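The tape comes first

Before anyone at Jaltstead switches on an arm, they check the table. The house rules run to 21 pages, and the first four are about tape, cups and where people may put their hands.

Amparo Apaza wrote most of them in January, after comparing notes with two other workshops. "We had all marked out our tables and we had all done it differently," she says. "You couldn't carry a task from one room to another and trust the result."

Her rule on marking is short. Lines must be one colour, stuck flat, and replaced when an edge lifts. Squares don't need to be perfect, but they must stay where they are for the whole run. Crumbs and scraps are wiped away between runs.

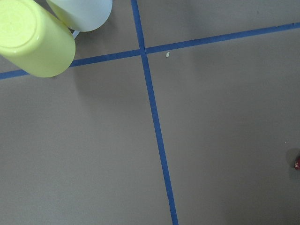

Blue tape marks out the work surface, with two cups lying on their sides.

Cups on their sides are allowed, provided the starting sheet says so. An object that falls during a run is left alone until the arm has stopped, and the fall goes in the log. Fatemeh Nikzad, who keeps the log, has 2,467 entries so far and says nearly 40 of them were put down to "unknown". She would like that to be none.
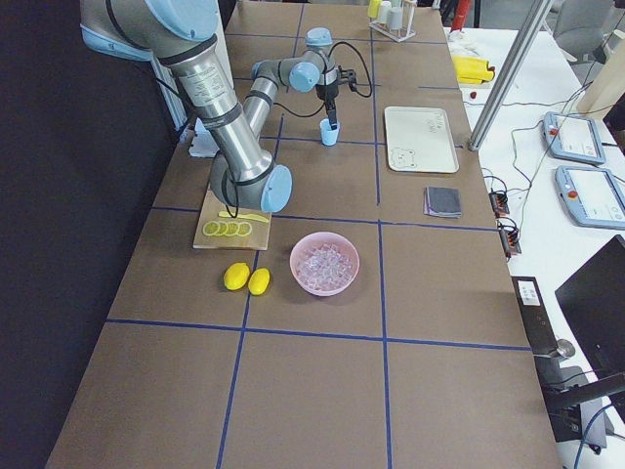 Reading time: 2 minutes

The part people argue over is the pendant rule. Each teach pendant must lie face up within reach of the operator, with nothing on top of it and its stop button clear. Lợi Lò wanted them hung on hooks. Apaza thought a side table was fine if it was kept for the purpose, and the side table won, for now.

Food props have a page of their own. Ice goes in a bowl and is changed before it melts enough to spill. Cutting boards are set down before anything is placed on them.

None of this replaces a proper risk assessment, and the rules say so on page one. The next version is due on Tue 24 February. Lò has sent in his hooks again.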